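How to check out a vacation rental investment before you wire anything

Quick version, typing this between calls. If somebody is selling you a "unit" or a "share" in a rental resort with a guaranteed return, do these steps in order. Takes an evening, maybe two. Do not send the deposit first.

What you need: the offering papers, the full legal name of the company, the name of whoever signs the checks, a computer, a folder.

Step 1. Get the real name

The name on the brochure is often not the name on the contract. I'll use Kostport as my stand-in name here. Brochure says Kostport Resorts, contract says Kostport Holdings II LLC, the wire instructions say something else again. Write down all of them. Three names is not a crime. But you have to search every one.

Step 2. State business search

Go to the secretary of state site for the state where it was formed. Free in most states. Look for:

Date formed. If the pitch says "decades of experience" and the LLC dates from last March, ask.
Status. Active, inactive, dissolved.
Officers and registered agent. Copy these down, you need them for step 4.

Print it. Pages change.

Step 3. Deed search

County property records, also online mostly. Search by owner name. Does the company own the building it says it owns? Are you getting a deed to a specific unit or just a piece of paper promising income? Look for mortgages recorded against the property too. If the same unit shows up with two buyers in the same year, stop and call a lawyer.

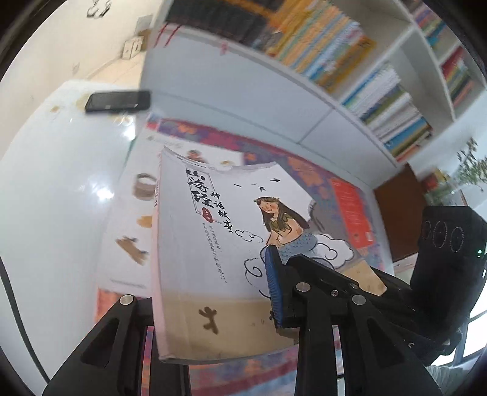
Court records are next, and people skip them becuase they look hard. They aren't. Federal cases are on PACER, you make an account and pay by the page. State and county cases are on the clerk's site. Search the company names and every officer, last name first. Watch the spelling, and if the person or firm does business in another language, search that version as well. Same thing with a book like 山海经, type it in English letters only and you can miss whatever is filed under the characters. Save the docket sheet even if nothing else looks interesting.

What to look for on the docket: fraud, breach of contract, anything with a receiver appointed. A couple of civil suits from a contractor, normal. A stack of suits from past investors, not normal.

Step 5. Securities check

If they pool your money with other people's and pay you from the profits, it may well be a security, whatever the salesman calls it. Search the SEC's EDGAR site for the company name. Then call your state securities office and ask if the offering or the seller is registered there. No filing doesn't always mean fraud, there are exemptions. Ask the company which exemption, in writing.

Step 6. Do the math on one unit

Say 102 units and they promise each owner $1,044 a month. Multiply, that's $106,488 a month going out the door. Now ask for occupancy and nightly rates. At 50 percent occupancy does the rent cover it, after cleaning, taxes, insurance, staff? If not, where's the rest comming from? Could be new buyers' deposits. That is the whole ballgame.

Step 7. Ask for audited statements

Audited, signed by a CPA firm. Then look up the firm's license with the state board. Call the number on the board's site, not the one in the packet.

If you already paid

Stop sending money. Keep every email, text and canceled check. Call your bank the same day if it was a wire. Then file with the state securities office and the SEC tip page, both are free. Anyone who phones offering to get your money back for an upfront fee, hang up.

Will add a list of state search links when I get time.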